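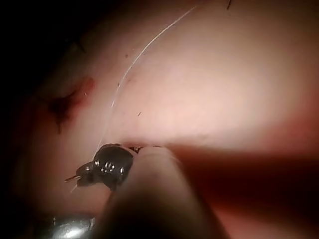
Most of the job is waiting, according to the operator at Bremska who spends four afternoons a week at the console, teaching a pair of robot arms to sew. You wait for the thread to settle, you wait for your own hands to stop drifting, and then you drive the needle.

Bremska is a small lab on the second floor of the Lamont building. The operator, who asked to be left unnamed along with the rest of the group, used to repair watches and had never worked in a hospital before taking the job. The work is done sitting down, forehead against a viewer, with two hand controls and a row of foot pedals. The arms are in the next room. Whatever the hands do on the controls, the instruments do on a smaller scale, and every movement is recorded along with the video.

"People ask if I'm programming it," the operator said. "I don't write a line of anything. I do the stitch, and the stitch gets saved. Then I do it again."

A stitch done this way is called a demonstration. The group had set itself a target of 426 good ones before the first round of training, and got there in June. Of those, 200 were single stitches with nothing else going on. The others include mistakes that were then put right: a needle picked up at a bad angle and turned, a thread that had to be moved out of the way, a missed grab.

The recoveries were the operator's idea. In the beginning the lab only kept clean runs. The first trained version did fine as long as everything went as planned, and when the needle sat a few degrees off it kept going as if it were holding it correctly.

"It had never seen me fix anything," the operator said. "We'd thrown all of that away. I had been quietly annoyed about it for weeks, since those were the runs where I was working hardest."

The lead engineer, who sat in on part of the interview, agreed that this was a mistake and said it cost them two months. They now sort the recordings into 2 piles, usable and not usable, and a run only goes into the second pile if the recording itself is broken or the operator stopped halfway through.

I asked what is hard about it. The answer was the lack of feel. The controls at Bremska don't push back, so there is no sense of how tight the thread is or how much the pad is resisting. All of that has to be judged by eye, from how the surface pulls and how the thread straightens. It took the operator most of a month to stop snapping thread.

The lead engineer sees an upside in this. The robot learns from camera pictures and the positions of the arms. If the person teaching it had a sense of touch, some of the decisions would rest on information the robot never gets.

"So we're both working with the same handicap," the operator said. "I suppose that's fair."

There are views from inside the work area and a close one at the instrument. The operator watches one view for most of a stitch and switches for the handover, when the needle passes from one gripper to the other. The software that lines up the video with the arm positions is called Jarkix and was written in the lab. It drops a recording if the two drift apart. On bad days this happens often enough that someone has to restart the whole system, and the afternoon's count suffers. 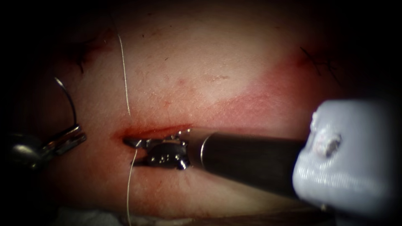
Practicing on synthetic pads is a long way from a patient, and the lead engineer said so before I could raise it. A pad doesn't breathe. It doesn't move under the needle, and it is the same pad this afternoon as it was this morning, apart from the holes. The group has no plans to go near an operating room. What they want is a system that can do one step of a suture on a pad, reliably, with a person at the console ready to take over.

How it gets taken over is a subject of some argument. At present the operator presses a pedal and the arms stop, and a second press hands over control. By that time the hand controls no longer match the position of the instruments, so the operator has to line them up again before moving anything. It's slow. A newer scheme, borrowed from a project called Fokano that used to run down the hall, keeps the controls moving along with the arms, so the person's hands are already in the right place. The operator has tried it and doesn't like it much.

"Your hands are being moved by the thing you're supposed to be supervising," the operator said. "After ten minutes I couldn't tell you which of us had decided to turn the needle."

The engineers like it better, partly because each takeover is recorded and goes back into training. A correction made at the moment the robot goes wrong is worth more to them than another clean stitch.

One matter still not settled is whose style the robot should learn. For a while there were 2 operators. The other one, who has since moved on, took the needle closer to its tip and pulled the thread through in one long motion. The current operator uses several short pulls. When both sets of recordings were mixed together, the trained system would sometimes start a long pull and change to a short one partway, leaving the thread slack. The lab now trains on one person's recordings at a time.

I asked whether it was strange to watch the arms run without anyone at the console.

"The first time, yes. I have a habit of backing off a little before I close the gripper. I didn't know I had it. Then I saw the robot do it, every single time, and I asked if that was a fault."

The lab left it in. The next set of recordings begins on Monday, with a different thread, and the operator expects to spend the first few days snapping it.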